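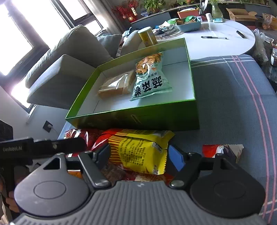

Tasting Snacks Like You Mean It
Notes for session four, March 2022

Hi everybody! I promised written notes for the people who had to leave early, and then half the class asked for them too, so this goes out to the whole group. It follows the order I talked in, more or less, minus the long detour about my grandmother's pickle jar.

Where we left off

Last time we did the five basic tastes and everyone had a go at the salt ladder. If you missed it, the readings are in the folder and Chiamaka Briggs has a spare set of ladder cards. She'll want them back.

This week was all about difference tests. You have two snacks and you want to know if people can tell them apart. That's the whole question! We are not asking which one is nicer. I kept catching people writing "prefer B" on their sheets, and I get it, it's very hard to eat a cracker and keep your opinion to yourself. Please try. Liking comes in session six and it needs different people and a different form.

The triangle test

Each taster gets three samples. Two are the same, one is different, and the taster has to pick the odd one. If they can't tell, they have to guess anyway (no blanks, no "all the same"). A person who is purely guessing will get it right one time in three, and that's the number you compare everything against.

There are six possible orders: AAB, ABA, BAA, BBA, BAB, ABB. Use all six, and use them equally often if you can. People have a funny habit of going for the middle sample when they aren't sure, so if your odd one always sits in the middle you'll end up with a lovely result that means nothing.

Label with three-digit random codes. Don't use 1, 2, 3 or A, B, C. Don't use 100 either, I had a group do that a while back and half the tasters decided the "100" cracker must be the good one.

The Gresetti example

I went through this one fast, so here it is again with the numbers written out. Gresetti make the thin sesame crackers, and they wanted to swap their old oil for a cheaper blend. Their question for us was simple: will regular buyers notice? We ran a triangle test with 100 tasters over in Brarkurholm, in July, in a room with no air conditioning (never again). 51 of them picked the odd cracker correctly.

So what do we do with 51? Guessing alone gets you 33 or so in the long run. For a group that size, the usual table at the five percent level says you need at least 42 correct before you call it a real difference. We were well past that. The oils were different and people could tell.

Now the part I wanted you to argue about, and you did, thank you! Does 51 out of 100 mean that 51 people noticed? No. Some of those 51 got there by luck. The rough way to take the luck out is to multiply the share correct by 1.5 and subtract 0.5. So 0.51 times 1.5 is 0.765, take away 0.5, and you get 0.265. Call it a bit more than a quarter of the tasters really picking up on it. Whether a quarter is a lot depends on who is paying for the crackers, and in this case the company kept the old oil.

A few of you asked why we needed so many crackers. The delivery was 1008, which sounds silly for 100 people eating three each. But we broke a lot of them, we threw out any with burnt edges, and we did a practice round with the staff. Always order more than you think. Crackers from one bag can look quite different from each other, and if the odd one out is also the only pale one, your tasters are doing an eye test.

Things that go wrong

Smell in the room. Coffee is the worst, then hand lotion. I now ask people to skip both for an hour before.

Old stock against new stock. Lahtinen sent us two versions of a cheese puff once, and one had been sitting in a warehouse for weeks longer than the other. Everybody could tell them apart and it had nothing to do with the cheese. Check the dates on the bags before you open anything. Write them down too.

Tired mouths. With anything hot or very salty, one triangle per person is plenty. With plain crackers I'll go to three, with water and a break between.

Chatty tasters. If someone says "ooh, that's stale" out loud, the person beside them will taste stale. Screens help. Seating friends apart helps more.

Sharada Iyer asked in class about seasoning that falls to the bottom of the bag, and I gave a sloppy answer, so let me fix it. Tip the whole bag onto a tray, turn it gently with a big spoon, and fill your cups from across the tray. Leave the crumbs behind. Do it the same way for both versions.

For next time

Run a small triangle test at home or at work. You need 20 tasters, but you can count the same person twice for practice if you leave a day between (don't do that for real work, please). Pick two snacks that are close: two brands of plain salted pretzel, say, or regular and reduced-salt chips. We'll be using Ellinitz rice crisps in class, so choose something else.

With 20 tests you need 11 correct at the five percent level. Bring:

your score sheet, filled in
the order each person got
the codes you used
one thing that went wrong

If your tasters get eight right, bring that too. It doesn't prove the snacks are the same, and we'll spend the first part of session five on what you can and can't say with a result like that. Bring a calculator, and please eat lunch first.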